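Stop and search forms: what the Clemside figures show

Residents who came to the June meeting will remember that we asked the Clemside policing team for a breakdown of stops made on foot and by car. We now have it, and it is longer than we expected. Over the twelve months covered, officers recorded 749 stops. Of those, 378 led to a search and the rest ended with a conversation or a check of documents.

The team also told us how many of the searches were filmed from start to finish. The answer is 351. In the other cases the camera was switched on late, was switched off early or was not being worn. The force's own guidance says that a camera should be running before the officer speaks to the person, so we have asked for the reason to be written down each time this doesn't happen. At present the form has no box for it.

Shahnaz Roy has read through the blank forms and the guidance for us. Her main point is that a person who has been searched can ask for a copy of the record, and very few people do. Many don't know the record exists. Officers are supposed to mention it at the time, but it tends to come at the end, when most people want to get away as fast as they can.

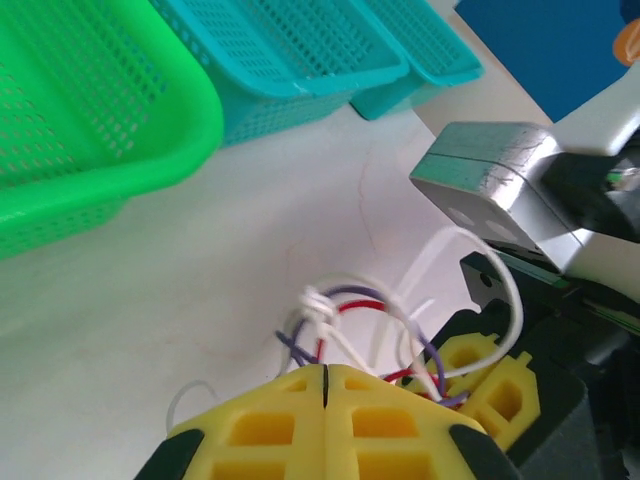 You can ask for the record at the front desk of the Ullach Road station or by post. You will need the date, the rough time and the street. If you were given a slip with a number on it, take that too. There is no charge. A request for the video is a separate matter and goes to a different office, and you should make it soon, as footage with no complaint attached is not kept for long.

Complaints were the other thing people raised in June. There were 3 formal complaints about searches in the year. Two were closed after the person and a supervisor watched the footage together, and the third is still open. We don't know the details and haven't asked for them. Several members felt the low number showed that things were going well, and several others felt that people had given up complaining. The figures can't settle that either way.

One change has been agreed. From the new year, two residents will be able to sit with a sergeant every other month and look at a sample of recordings, with faces blurred. The sample will be picked by date and shift, so the team can't choose which ones are shown. Anyone over 18 who lives between Popescu Court and the Vatow estate can put their name down. You will have to sign a confidentiality form – please read it before you agree, as it is stricter than the one used for our ordinary meetings.

Names should reach us by Saturday, December 15, 2018. The full table of figures, split by street and by time of day, is pinned up in the library entrance, and we can post a copy to anyone who can't get there.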